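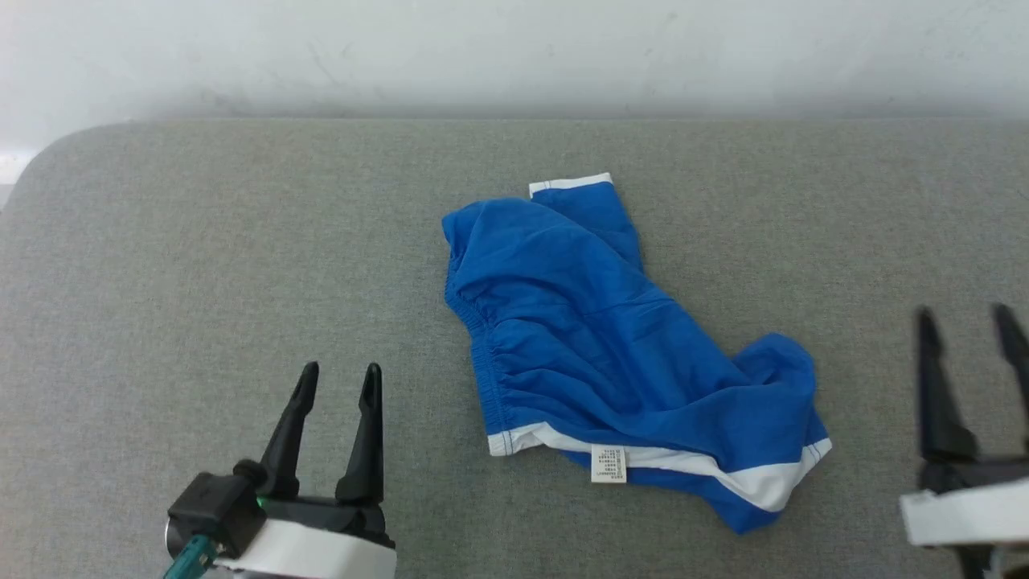

Blue briefs, white trim, both grippers open.

I've been promising a post about the folding project since May, and my sister has started asking whether I still have a job, so I finally sat down with a pot of tea to write it. It's Tuesday, July 26, 2022, and I have spent most of this month folding other people's idea of laundry with somebody else's hands!

For those of you who came for the garden posts (the beans are fine, thank you), I work for a small outfit called Ketico, over in Idodville, above what used to be the Kovačević shoe store. We're teaching a two-armed robot to fold clothes. The way you do that, at least the way we do it, is by having a person steer the arms through the job again and again while everything gets recorded, and then a learning program studies the recordings and tries to work out what to do with a piece of clothing it hasn't met before. I'm one of the people who steers. We call each recording an episode, which makes it sound a good deal more exciting than it is.

The goal for this round is 3000 episodes. Dragica Delić, who runs the schedule and is far more patient than I am, set us up in 25-minute turns with a proper break after each one, and I grumbled about that for exactly one day before my shoulders told me she was right. You hold your arms out in front of you the whole time, and you're concentrating on a sleeve, and you forget to breathe. I now set my mug on the far side of the room so that I have to get up for it.

Underwear was my suggestion, I'm a little proud to say. We had started with dish towels and pillowcases, nice flat square things, and the early program (Kazuhiro Oshima named it Akik, and it stuck) got quite good at corners and was lost the minute there weren't four of them. Briefs have leg openings and stretchy bits and a shape that makes no sense until it's lying flat. So now every batch has small awkward things mixed in with the big ones, and we shuffle the pile so you can't get too comfortable.

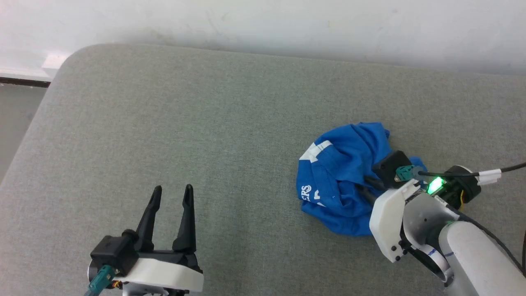
T-shirts are still where I spend most of my time, and where I've had to change my habits the most. My first instinct was to lay each one down fairly neatly before starting the recording, the way you'd put something on an ironing board, and Kazuhiro very kindly pointed out that I was doing the hard part by hand and leaving the easy part for the robot. These days I drop them. A blue shirt bunched up so that all you can read of the lettering is "ERS" makes a much better start than one with its whole message facing the ceiling, and going in with one gripper while the other waits open is a perfectly good way to begin. You find a bit of fabric, you lift, you see what kind of shirt you've got. I do it that way at home now too, and it's no faster, but I enjoy it more.

We keep the fumbles, by the way. If I lose a hem and go back for it, that stays in, and Dragica just has us mark it on the sheet. What gets thrown out is the stuff where I bumped the table, or stopped halfway to sneeze. I lost 14 episodes last week, most of them to one bad afternoon of hay fever, and I'm still sore about it.

Next up is socks, in pairs, and I have opinions about socks that I'll save for another evening. The tea's gone cold and I can hear the dog at the back door.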